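Coins, a Plate and a Box with a Slot: Talking to the Designer of a Counting Game

10 January 2019

The game has no title yet. Its designer, who works at a bench at the back of the Praltance workshop, refers to it in her notes as "the slot task" and in conversation as "the box." It is meant for children from four years up, and it consists of a metal plate, a set of gold-colored coins and a cardboard box with an opening in the top. The child takes a coin from the plate and posts it through the opening. A round ends when the plate is clear.

She spent 15 years on packaging for Liew before moving to educational materials, and she talks about play in the terms of her former trade: tolerance, fit, wall thickness. Asked why the coins start on a plate, she answered with a list of things she had tried before it. "A cloth bag hides them. A tray with compartments tells the child what order to take them in. A bowl is too deep, and the hand comes up with three at once. A shallow plate with a low rim holds the heap in place and leaves the top coins easy to reach."

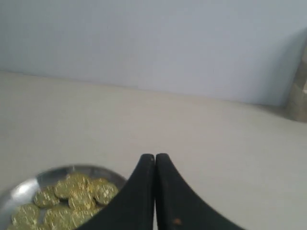
The overlap between coins matters more than she had expected. When they lie flat and apart, a child slides each one to the rim and pinches it there. When they are heaped, the child has to choose one and free it from its neighbors. "I want the heap. I don't arrange it. I tip them out and leave them as they land, and if one ends up leaning on the rim, it stays there."

The metal has one drawback, which is noise. A coin dropped back on a steel plate is loud in a small room. She tested a felt liner and rejected it after two sessions, when the coins began to drag on the fabric. The present version has no liner.

Most of our conversation concerned the box. The first prototypes were ordered from Drosis, with a die-cut slot and a printed guide line. They cost more than everything else in the kit combined, and she considered the opening too easy. "A clean slot does the work for you. The coin goes in at any angle. With a rough one you have to turn the coin until it agrees with the hole." She now makes the openings by hand in whatever shipping carton is available, and keeps the carton closed.

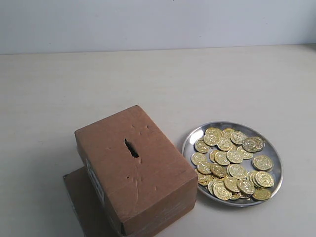

The box standing on end, with the slot in its upper face.

Standing the carton upright was a later decision. Laid flat, it put the slot too low, and adults tended to lean in and help. On its narrow end it is less stable, a fault she acknowledges. Her instruction sheet recommends a flat piece of cardboard underneath and says nothing about gluing the two together. "It can fall over. Then it gets picked up again. I have recorded 19 falls in 45 sessions and no damage to speak of."

The cartons do wear out. Corners soften first, then the edges of the opening. She replaces a box after eight sessions, or earlier if the slot has grown wide enough to take two coins together. Dents and scuffs on the outside are ignored. Labels are left on unless they carry an address.

The remaining requirement is the table, and on this she is strict. It should be a pale, matte surface with a plain wall behind it, and everything that is not part of the game should be moved well to one side. Glossy tops produce reflections, and patterned cloths make the coins hard to find when they roll.

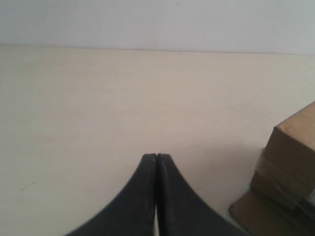 "People send me photographs of their setup and there is a fruit bowl in it, a lamp, somebody's keys," she said. "Then they report that the child lost interest." She asks for a clear area on the side of the dominant hand, wide enough to rest a forearm. The distance between plate and box is left open. A short gap suits the youngest children, and a longer one can be introduced once the posting movement is reliable.

She has been asked to produce a wooden version and has a sample from Skaltwood on the shelf, with a hinged door at the back for retrieving the coins. Her objection to it is technical: the slot cannot be made worse over time, or recut on the spot for a child who finds it too narrow. She has agreed to run the two versions side by side in February, with the same coins and the same plate, and to write up the results for the workshop's own newsletter.

As for getting the coins out of the cardboard version, the procedure is to open the bottom flap and retape it afterward. She gets through a good deal of tape.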